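Faucet height: am I wrong or is my brother-in-law wrong

Kitchens and Baths > Sinks, Taps, Drains

palano_pete
We're redoing the kitchen in July and I've spent more time on the faucet than I spent on choosing a college. I want a tall one so stockpots fit under it. My brother-in-law, who once replaced a toilet seat and has been an authority ever since, says tall faucets splash and I'll be mopping the counter until I die. Budget for sink and faucet together is 900. The cabinets are already ordered, so please don't tell me to move the window.

Sinton_Ruth
Your brother-in-law is half right, which must be unbearable for everyone. Splash depends on how far the water falls and what it lands on. A tall spout over a shallow sink is a fountain. A tall spout over a deep one is fine if you don't open it all the way like you're putting out a fire.

hkulkarni
Disagree with Ruth, respectfully. I've had a tall one over a deep sink for two years and I own a lot of dish towels now. Get a medium height with a pull-down sprayer and fill the stockpot with that. You fill a stockpot how often? Twice a winter?

palano_pete
I make a lot of soup.

This is close to the look I'm after, squared off and white on white, drying rack parked to the right on a gray wood-grain counter:
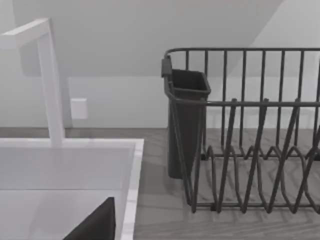

Reply #5, from Sinton_Ruth
Nice and clean looking. Two things. White shows coffee by 9 a.m. on Monday. And a rack beside the sink needs a tray that drains back into the basin, or you'll grow something under it.

raidaddy
White faucets chip. Mine chipped. I paid 200 for it and now it looks like a bad tooth.

hkulkarni
Mine's white and hasn't chipped. Were you hitting it with pans?

raidaddy
I was cooking, Harish. Pans were involved.

palano_pete
Update: the showroom quoted me 1360 for the pair. I laughed, the salesman didn't. Going to look for the same shape somewhere cheaper. Still going tall. My brother-in-law has been informed and is coming over to watch it splash.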